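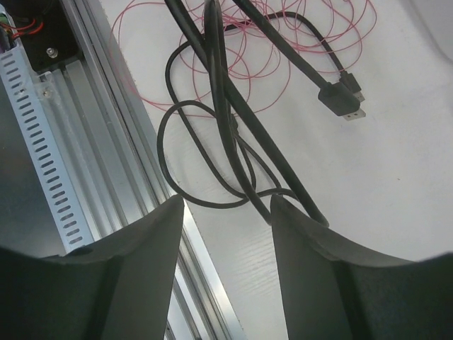

Clinow vuelve a la pista de baile con un disco grabado en casa

El dúo publica en enero «Dagdag», su segundo álbum, tras un año largo de conciertos y una remezcla que sonó más que el original

Diciembre de 2005

A Clinow le costó ponerse de acuerdo sobre el título del disco. Durante meses las cintas llevaron solo un número, y en la lista que manejaba el sello figuraba como «segundo álbum, provisional». Al final se quedó en «Dagdag», la palabra con la que habían bautizado un ritmo de caja de ritmos que aparece en cinco de las canciones y que en los ensayos tarareaban a falta de otra cosa.

El álbum sale en enero en Prasent, el mismo sello que editó su debut. Se venderá a 2,990 pesos en edición de disco compacto con libreto, y habrá una tirada corta en vinilo, de 122 copias, para las tiendas que ya trabajaron con el primero. El sello no ha anunciado reedición.

Quien conozca a Clinow por la radio lo conoce seguramente por la remezcla de «Vereda norte». La canción original, lenta y casi sin batería, cerraba la cara B del debut y apenas la tocaban en directo. Dekero, un proyecto de música electrónica de la misma ciudad, pidió las pistas por separado y las devolvió con el tempo subido, un bajo nuevo y la voz repetida en el estribillo. El sello la puso en un sencillo promocional sin demasiadas esperanzas. En verano la pinchaban en las dos emisoras locales a la hora de la merienda.

Aquello cambió los conciertos. El público llegaba esperando la versión rápida y el dúo solo sabía tocar la lenta. Probaron una mezcla de ambas, con la introducción del original y el bajo de Dekero disparado desde un sampler, y durante unas semanas funcionó a medias: el aparato se desfasaba y había que parar. Después aprendieron a tocar la línea de bajo a mano y dejaron el sampler para los coros.

De esa temporada viene buena parte de «Dagdag». Las nuevas canciones tienen más pulso que las del debut y menos guitarras. «Cinta azul», que abre el disco, empieza con un teclado de dos notas y no cambia de acorde hasta pasado el primer minuto. «Persiana» es la más cercana a lo que se oye ahora en las discotecas, con palmas y un estribillo de una sola frase. «Los domingos de antes» recupera el tono del primer álbum y lleva un acordeón prestado que se desafina un poco hacia el final. La toma se quedó así.

Dekero participa en dos temas. En «Kilómetro» firma la producción completa, y en «Nadie en la terraza» solo la percusión. No hay esta vez remezcla prevista, aunque el sello ha guardado las pistas separadas de todo el álbum por si surge alguna petición.

La grabación se hizo en una habitación con mantas en las paredes y un ordenador comprado de segunda mano. El sonido lo delata en algunos momentos – hay un zumbido leve debajo de «Persiana» que se oye bien con auriculares – y en otros le sienta bien. Las voces están muy cerca, sin apenas eco, y las letras se entienden a la primera escucha. Para las mezclas sí alquilaron un estudio, cinco días seguidos, con un técnico que venía de trabajar con orquestas de verbena y que insistió en bajar los teclados.

No todo acierta. La segunda mitad se alarga, y «Correo devuelto», un instrumental de más de seis minutos, se queda sin ideas bastante antes de terminar. Tampoco ayuda el orden: las tres canciones más rápidas van seguidas y la parte lenta llega de golpe. Con todo, es un disco mejor que el debut, más suelto, y tiene por lo menos cuatro canciones que pueden defenderse sin la ayuda de nadie.

La presentación será a finales de enero, en una sala pequeña todavía por confirmar. Dekero abrirá la noche con una sesión propia y subirá luego para tocar «Kilómetro» y, según el sello, también «Vereda norte». Queda por saber cuál de las dos versiones.

Clinow, «Dagdag». Prasent. A la venta en enero.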